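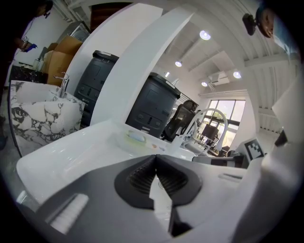 One reader of last term's handout objected that hardness is a quality problem and should not take up a full session in a course on supply. The objection is fair as far as health goes. Hard water is safe to drink. It stays in the course for what it does to pipes, heaters and soap use.

Print this page | E-mail this page

Unit 6: Hard Water in Small Towns
Handout revised 29 July 2022

1. Where it comes from

Rain is soft. As it moves through limestone or chalk it picks up calcium and magnesium. Zalulville draws from wells in limestone, and its water tests at 200 milligrams per liter, measured as calcium carbonate. Heffernan takes river water from the granite side of the valley and tests at 37.

2. Soap

Calcium joins with soap to make a gray curd that does not dissolve. Until the calcium is used up, the soap will not lather well. The curd ends up on basins, in towels and in hair. Most laundry detergents do not form this curd, so do not treat the two words as the same in your lab write-up.

3. Scale

Heating drives carbon dioxide out of the water and calcium carbonate settles on the hottest surface. Look for it in kettles, water heaters and the small holes of a shower head. Scale slows the flow of heat, and the heater runs longer for the same bath.

4. Softening

An ion exchange softener swaps calcium and magnesium for sodium. The resin is then flushed with brine. The Fekden plant serves 3,000 homes and softens only part of its flow, then blends it back.

For next time: read the Jerkunix case and bring a tap water sample from home in a clean, sealed jar. Label it with the street and the date.

Search this site Go
Shares 6 Comments 0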